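Notebook, September, bench 2, after lunch

Picking up where I left off before Gerrit needed the bench. The question on the whiteboard is still "can it do a chore yet?" and the chore this month is the dull one: small white gears and the ring they go with, off the gray mat, sorted, no human hands. My kid could do this at four. We are on run 293 and I would not leave it alone with a sock drawer.

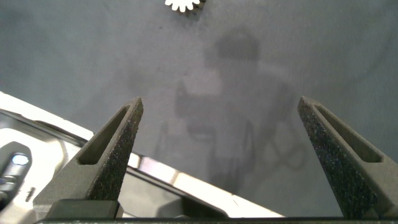
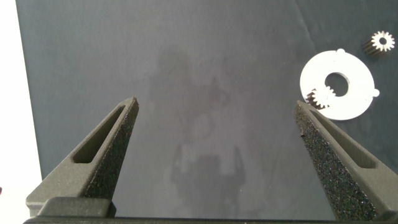 Approach and grip

Still on the speckled dark gray fingers with the slots through them. I like them! They have some give, and I was worried they'd be too fat for the little gears (they are a bit fat for the little gears). Henryk wants to try the narrower Irker tips and I said fine, but only after this set is finished, otherwise we'll be comparing apples to forklifts again like we did in the spring.

Things I want to remember:

The shadow of the arm lands right where we want to look. The Janance detector hates it. Twice this morning it called the soft edge of the shadow a part and went for it with total confidence. Try the side lamp, lower.

A gear lying on top of the ring is a different job from a gear on the bare mat. If the fingers come in too low they push the ring and everything moves together. Set the approach 3 mm higher and try again, and if that's no good, take the gear from the other side.

White on gray is easy mode. Monberg's parts are gray on gray, so let's not brag in the meeting.

Is it useful yet?

Gerrit's line is that a shop would take it today if it could do 1000 parts overnight, slow or not, since the night is free. I half agree. Slow is OK. What kills it is the one bad pick at 2 a.m. that leaves it poking at nothing until someone comes in with coffee. Same thing at home really, I'd happily let a machine take all evening to clear the table as long as I didn't have to watch it.

To do: lamp, new approach height, ask Rojanasak for more spare gears, rename the log folder (why is it called 1212??)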